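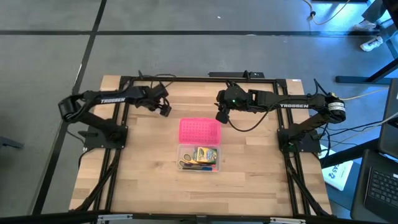 A worktop, pale strips of mixed tan. Light butcher-block style.

Is hard wax oil really worth it on a butcher-block top, or is it just expensive oil?

Asked in Home and DIY > Wood and Worktops

I'm after opinions from people who have lived with the stuff and aren't selling it. I've got a wooden top with a light finish, and I want to put the same sort of surface in our kitchen, either side of the sink. The man at Plumbridge told me flatly that I had to use hard wax oil, that ordinary worktop oil was "old hat", and that two coats would see me right for years. The tin he wanted me to buy was 55 quid. A bottle of Sostside worktop oil on the next shelf was 15.

I asked what the difference was and got a lot of talk about "locking in" and "breathing". I don't see how it can do both. The leaflet says the surface was tested to 4,000 wipes, but it doesn't say wipes with what, or how hard, or what it looked like afterwards. We must wipe ours twenty times on a Sunday alone, so I'm not sure that number is as big as they want me to think.

Things I'd like to know:
Does it stand up to water round a tap?
Can you patch a bad spot or do you have to sand the lot?
Does it turn pale wood yellow? I like it as it is.

We've got hard water, if that matters. Not interested in changing to laminate, before anyone says it.

3 answers

Answer marked as accepted

I've used both and I'd say the shop is half right, which is better than most.

Hard wax oil does last longer. Mine went down in May and the stretch by the kettle still beads water. The oiled top we had before wanted doing every couple of months, and in practice I did it when it went grey and I felt guilty. So if you know you're lazy (I am), the dear tin may cost less in the end. But "two coats for years" is sales talk. Round the tap it will wear through first whatever you use, and hard water makes it look worse, as the limescale sits in the rough patches and you end up scrubbing it, and then you've scrubbed the finish off as well.

Patching: yes, up to a point. Rub back the worn bit with fine paper, go a hand's width past it, thin coat on, wipe off everything that hasn't soaked in. You will see a faint edge for a few weeks. On a top made of strips, stop at a joint line if you can and the change is lost among the different shades.

Colour: anything clear will warm it up. The ones sold as "natural" or "raw" have a touch of white pigment in them to fight that, and they do work, but put it on too thick and it goes milky in the grain. Do an offcut first. I mean it, do the offcut. And leave it in a window for a week before you decide, not ten minutes on the bench.

What matters far more than the tin is the underside and the cut-outs. Most of the ruined tops I've been asked to look at went black at the sink cut-out where somebody had left bare end grain. Three coats in there before the sink goes in, and a proper bead of silicone. The shops rarely mention it, I suppose there's no money in it.

The wipe figure I would ignore.

Comment: Agree on the cut-outs. Ours was fitted by a firm that left them dry and it swelled by the first winter.

Comment from asker: Thanks. Would you do the underside with the dear stuff too?

Reply: No, use the cheap oil under there if the tins say they'll put up with each other, or buy the small size and stretch it. It only has to keep the damp even on both sides so the board doesn't cup.

Second answer

Oil. Always oil. My parents' top was done with plain oil and nothing else and it looked lovely. All these new finishes are the same thing in a different tin. Don't put olive oil on it though, it goes off and smells.

Third answer

I'd question the answer above. They aren't all the same thing. Plain oils soak in and leave very little on top, and the hard wax sort leaves a thin film, so they wear in different ways. An oiled top fades all over, slowly. A waxed one looks fine until it doesn't, then you get a dull patch with a clear edge. Which of those annoys you less is a matter of taste.

I also don't trust most of the reviews. People write them the week after they've finished, when any top looks good. I went through the ones for Uswood and for Dvořáček before I bought, and hardly any said how long the stuff had been down. One that did had given it five stars after 2 days.

What I ended up doing was Dvořáček on the main run and ordinary oil on the bit by the sink, on the grounds that the sink bit was going to need redoing often anyway and oil is quicker to redo. It's a slightly different colour if you look for it. My other half looks for it.

On water: it'll take splashes. It won't take a wet cloth left in a heap overnight, or a tin can standing in a puddle, which leaves a black ring that you'll be sanding out for ever. That goes for both sorts. If the household can't be trained to lift the cloth, I'd think hard about stone next to the sink and wood everywhere else. Not laminate, I know you said.

Comment: Oxalic acid gets the black rings out. Gloves, and rinse it well.

Comment: Does it though? Tried it on oak, got most of it, left a pale blotch where the ring had been.

Comment: You have to do the whole board, not just the ring.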